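Do You Need the Snorkel?

Every fall somebody comes back from a clinic with a center-mount snorkel and a theory. This year the theory is that breathing is what wrecks your freestyle, so you should take it out of practice until the stroke is fixed. Bogumił Domański has half of lane 4 doing it on Wednesday mornings.

I'm not sold. Yes, your head stays still. Then you race, the snorkel stays on the deck, and the head goes right back to lifting. I wore a Flekano for most of July and swam very pretty laps. My 100 without it was the same as in June, give or take a bad turn.
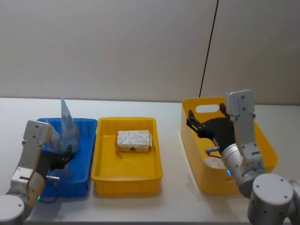 What the box says

Kovix claims its tube "builds lung power." I'd like to know how they measured that, and on whom. The Peltov insert says much the same in smaller type. Breathing through a narrower pipe makes you tired, I'll grant them that.

If you want to try one anyway

Use it for kick sets and slow drill, 3 sets a week at most. Swim the next 50 without it, breathing to your bad side. Write down your stroke count both ways. If the number only drops with the tube in, you have learned something about the tube.

Pull buoys next month. I have complaints there too.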